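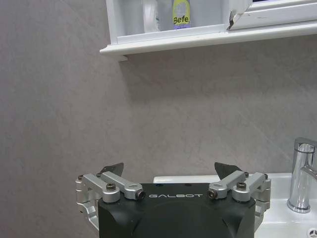

Ob man das nicht einfach programmieren könne, wollte Løken beim ersten Gespräch wissen, und wozu überhaupt noch ein Mensch an der Fernsteuerung sitze. Die Frage ist berechtigt. Wir stellen sie uns bei Stakeck selbst, und eine Antwort, die uns ganz zufriedenstellt, haben wir bisher nicht.

## Über uns

Stakeck ist eine kleine Firma in Bokville. Fünf Leute führen Robotern Haushaltsarbeiten vor, meist per Fernsteuerung, seltener indem sie den Arm von Hand führen. Zurzeit geht es ums Badezimmer — Flaschen aus dem Regal nehmen, wieder hineinstellen, Waschtisch aufräumen.

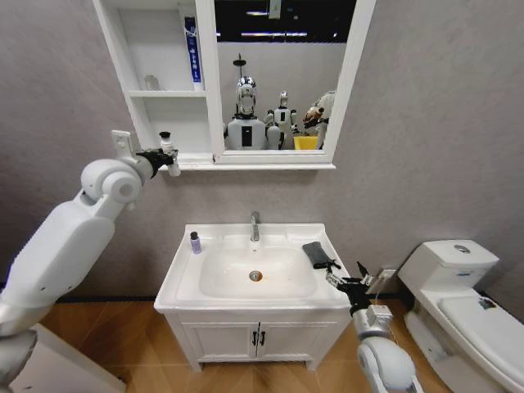
*Lesezeit: 5 Minuten (mit allen Unterseiten)*

Wer uns beauftragt, bekommt Vorführungen und die Aufzeichnungen dazu. Einen fertigen Haushaltshelfer verkaufen wir nicht, und wir misstrauen Anbietern, die nach 33 Durchläufen von Können sprechen. Eine Flasche, ein Regal, eine ruhige Hand am Steuer: Das sagt wenig über das nächste Bad.

Für das Projekt Dirmont haben wir 14 Aufgaben zugesagt. Misslungene Versuche liefern wir mit, auch wenn das die Statistik verdirbt. Besuche sind ab Juni nach Absprache möglich.

Stand: 2020-02-23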